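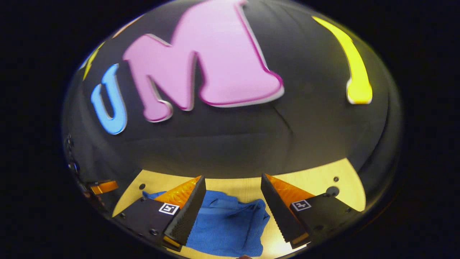
Handout 4: Collecting Demonstrations with a Hand-Held Gripper

20th November
Reading time: 2 min

1. Task

The first data set covers cloth handling. Each demonstration starts with the blue cloth bunched on the wooden table and ends with the cloth released at the goal position. The fingers open to about the width of the bunch before closing. Wider openings are allowed but must be logged.

2. Recording

The camera is fixed to the tool and has a wide, strongly curved view. Both fingertips and the two square markers beside them must stay visible. Finger spacing is computed from the markers, so a covered marker leaves a gap in the gripper width signal. Gaps longer than 100 ms are rejected by the Lendix import script.

Move at a steady pace. Pauses over the cloth are learned as pauses.

3. Variation

Change the fold pattern and the cloth position between takes. Keep the black backdrop in place for the whole of Set A. Set B repeats the task at the Prastow bench with a different background.

4. Quantity

Set A had 891 takes in July, of which just over 600 passed the checks. Each group adds 60. Hold back one take in ten for testing, chosen before training starts. Near-identical takes recorded in sequence go on the same side of the split.

5. Submission

Upload raw video and the log sheet together. Do not trim.

Tiralano Robot Learning Course | Contact: course office | Back to top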